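Looking After Your Hand-Held Grippers – Your Questions

I'm Saadet, and I look after the Plamow grippers at our Hirstead workshop. These are the things I get asked most (usually on a Saturday, usually by someone holding a screwdriver).

How often should I clean the finger pads?

Every evening you've used them. A damp cloth and a drop of dish soap is plenty. Get down between the ribs, because that's where rug fluff and cardboard dust like to settle. Please don't use solvent! I ruined a set that way last October and they went hard as a shoe heel.

My pads look fine but things keep slipping. What now?

Check the angle first. Both pads should lean in by the same amount when the fingers are open. If one looks lazy, the pivot screw beside it has probably worked itself loose. Snug it up by hand, open and close the fingers a few times, then look again. Go easy – you want the joint held, with the finger still swinging freely.

What do you use to try them out after a service?

A tray of mixed shopping on the floor. I like a jumble of floppy packets, small boxes and a cable or two, since a gripper that's a bit off will usually manage the box and then drop the packet. I open the fingers wide, come in low over the side of the tray and go for whatever is on top.
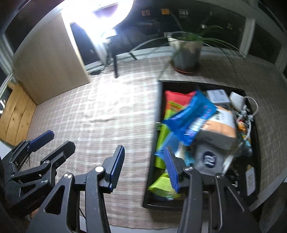 Can I swap fingers between two grippers?

You can, but I wish you wouldn't. The linkages wear in together, and a finger from another unit nearly always closes a hair early or late. If you really must, move both fingers across as a pair and write it on the service card so Jannik doesn't spend his afternoon hunting for the fault (sorry, Jannik).

When do the pads need replacing?

We change ours at 3,000 grips, or sooner if a rib has torn. My current pair is on 2,128 and still feels good. Always change left and right at the same time.

Should I oil the joints?

No oil on ours, please. It creeps onto the pads and then you're back to the slipping question. Brush out the cut-outs in the frame with an old toothbrush, wipe the linkages dry and leave it at that.

I lost one of the little silver screws. Help?

Don't grab one out of the kitchen drawer! Ask Karla, she keeps packs of 16 on the shelf by the door and will hand one over without a lecture.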